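Mohandas Krishnan
3 Nov 2019

A thread on Rarkov, the word puzzle game, for anyone stuck in the second half. I finished it last night. Hints first, answers further down.
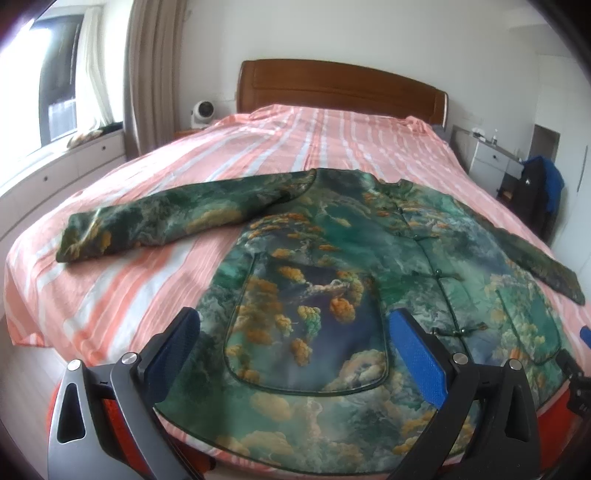
Green jacket, frog fastenings, mandarin collar.

1/ If you haven't played it: each level gives you a row of small drawings and a bank of letters. You work out the phrase and tap it in. There are 200 levels. The first lot are easy and you can do them on the bus.

2/ You start with 1,000 coins. A hint costs coins and the price goes up the further you get. Don't spend any in the early levels. I did, and had nothing left when I reached the proverbs.

3/ There are 2 kinds of hint. One puts a correct letter in place. The other takes the wrong letters out of the bank. The second is nearly always better value, especially on long answers.

4/ The drawings read left to right, except where there's a small arrow underneath. I missed the arrows for ages. If a level makes no sense, look for an arrow before you buy anything.

5/ A drawing with a line through it means "no", "not" or "without". It never means the thing is broken. Broken things are drawn with a crack.

6/ Numbers can be sounds. A 2 can be "to" or "too", and an 8 can be the end of a word. A 4 is usually "for". There's one where it's "four" and that one is horrible.

7/ Level names are a clue. "Bomen" is the forest pack, and most of its answers have a tree, a leaf or wood in them somewhere. "Kusten" is the coast pack, so think boats, sand, tides and fish.

8/ Right, answers. Stop reading if you don't want them. These are the ones people have been asking me for.

9/ Bomen, the one with a dog and a tree: BARKING UP THE WRONG TREE. The cross is on the tree and it means "wrong" this time, so it's a cross and not a line. See 5.

10/ Bomen, the book with a leaf coming off the page: TURN OVER A NEW LEAF. I had "loose leaf" and couldn't see why there were so many letters over.

11/ Bomen, hand and wooden table: TOUCH WOOD. Selim Tatlı tells me he tried "knock on wood" for a good while. The letter bank hasn't got a K in it, so check the bank.

12/ Kusten, the boat with everybody sitting in it: ALL IN THE SAME BOAT. Straightforward once you notice they're all the same person.

13/ Kusten, fish and a puddle: LIKE A FISH OUT OF WATER. The arrow goes from the puddle to the fish. Without it you'd never get "out of".

14/ Kusten, tiny ice cube and a big lump under the sea: TIP OF THE ICEBERG. Took me one go, but Ayten Özkan had to use a hint, so I'm including it.

15/ The proverbs, bird in a hand and a bush: you know this one, but it wants the short form. A BIRD IN THE HAND. Don't try to fit the rest in.

16/ Proverbs, the pot and the eye: A WATCHED POT NEVER BOILS. The eye is "watched". I was reading it as "I" and getting nowhere.

17/ Proverbs, clouds and a coin: EVERY CLOUD HAS A SILVER LINING. The coin is silver. On my phone it looked grey like everything else in that level.

18/ Last level is a needle, some thread and a clock: A STITCH IN TIME SAVES NINE. No trick to it. I expected something harder.

19/ Someone asked about the daily puzzle. It's separate from the main levels and you get coins for it whether or not you use a hint. If you miss a day the streak goes back to the start – there's no way to buy it back that I've found.

20/ The adverts. You get one after every few levels. Turning off the "bonus round" in settings gets rid of the longer ones. The short ones stay unless you pay, and I didn't.

21/ Correction to 3, thanks to Fongchan Duangkaew: on the daily puzzle both hints cost the same, so on a short answer take the letter.

22/ Still missing the bonus level with the umbrella, the cat and the dog. It isn't RAINING CATS AND DOGS, that's one letter too many for the boxes. If you've got it, reply below and I'll add it.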